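An Evening in the Pretend House: Open Night at the Lelta Robotics Class

I'd been meaning to get over to Lelta since February, when my nephew's friend started the evening robotics class there and stopped being able to talk about anything else. So when the open night came up I put it on the calendar, filled a thermos (the parking lot is a hike from the door, bring one) and went.

I was expecting wheels and wires on the floor, and maybe one of those little carts that follows a line of tape. There was a bit of that in the hallway. But the real crowd was in the back classroom, where the second-year group was showing a project they call Rasteo, and Rasteo happens entirely inside a computer. You sit down at a desk, you get a robot with two arms, and you get a house to be clumsy in.

The job is mousetraps. You're supposed to pick them up without dropping them behind the furniture, which sounds like a job for a six-year-old until you try it with a gripper.

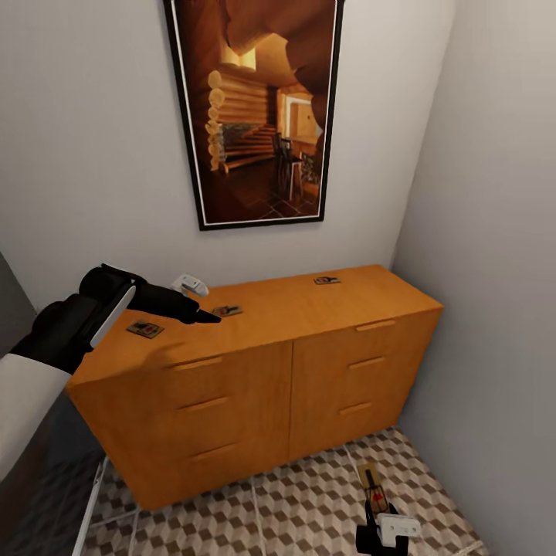 Mio Amano was running the first station and she was so patient with us. She'd been through the whole thing with every visitor in front of me and she still explained it like it was the first time. One hand controller for each arm, squeeze to close, let go to open. Don't rush the wrist. If you lose track of where your fingers are, look for the shadow. That last tip was the best thing I learned all night! I had been staring at the fingertips, which are black and thin and hard to judge, and the shadow tells you how high up you are.

I asked why mousetraps. She said the group had started with blocks and mugs like everybody else and got bored, and someone wanted an object that was flat, small and awkward to get a grip on. A trap lying down gives you hardly any edge to grab. They do not go off, by the way. I asked that too, and so did the man behind me, and so did his daughter, a little disappointed.

My first go was bad. I pushed one trap clean across the top of the cabinet and it sailed off the end, and there was a groan from the people waiting that I felt was a little much. Second go, I got one! I lifted it maybe an inch, got excited, opened my hand and lost it. Mio wrote something on her clipboard. They keep every run, good or bad, and mine are in there now with the rest. The class has 400 recorded so far and they use them to train the robot to do the job without a person at the controls.

After that I wandered around for a while with a paper plate of cookies. The second station was quieter, with a teenager in headphones who was teaching himself to steer the arms around over open floor. I watched him much longer than I meant to. The floor in there is done in that tumbling-block pattern, all little cubes in brown and beige, and if you look down at it for long enough your eyes start flipping the cubes inside out. My grandmother had a quilt like it. I mentioned this to him and he took one side of the headphones off and said yes, ma'am, it messes him up too.

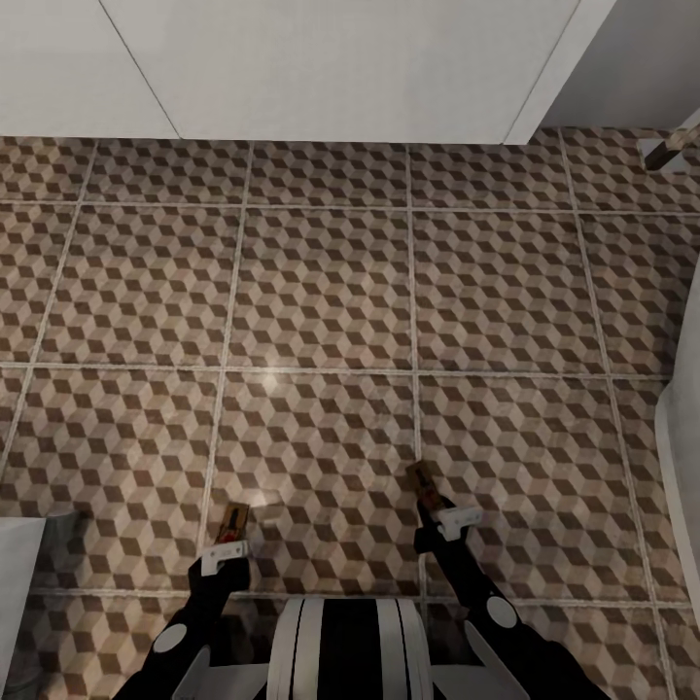
By Joana Rebelo
Posted Tuesday, October 28, 2025
Filed under: Out and About, Classes

Anyway, the floor. I got the story on it later from Aldo Cattaneo, who teaches the class. He told me the students argued about it for two whole sessions. Half of them wanted it gone and replaced with plain gray so the practice would be easier. The other half said real houses have loud floors and a robot had better get used to it. The loud floor won by a single vote and there is still some grumbling.

Aldo is an ex-machinist and talks with his hands, so a conversation with him near the cookie table is risky. What I liked is how little he stepped in. A kid would get stuck and look over, and he'd wait. If they were still stuck he'd walk across and ask them what they had tried. There are 20 students in the group this term, high schoolers mostly, plus a few adults, and Hildegard Sperling, who is retired and signed up because the watercolor class was full. She has the steadiest hands in the room and she knows it. I saw her take one look at a trap another student had been chasing and say "from the side, dear."

We all got talking about the decorating. Whoever furnished the pretend house went heavy on orange wood, and there's a big picture of a log cabin inside, with stairs, hung right over where the traps are. I kept looking at the picture when I should've been watching my gripper. Hildegard says she wants to move into it. 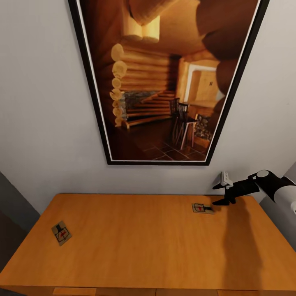

Toward the end they ran a little contest for visitors, one turn each. I will not be sharing my result. The daughter of the man behind me beat every adult there and was given a Hono sticker sheet (Hono is the club's name for the robot, I never found out where it came from) and she wore one on her forehead out to the car.

A few practical things, as people always email me about these.

The class meets evenings, and you don't need to know any programming to start. Aldo says the first month is mostly learning to move the arms and reading other people's runs. You don't need to buy a computer either. The classroom machines cost the school $1,799 apiece and they stay in the classroom, and students sign up for time slots on a sheet by the door. The slots go fast. Mio comes early for hers.

Parking is free after the day classes let out. The side door sticks, so pull hard. Decaf only, hence the thermos.

Sign-up for the next term is at the front desk in person, and they were already on the second page of names when I left. Mine's on it, just under Hildegard's.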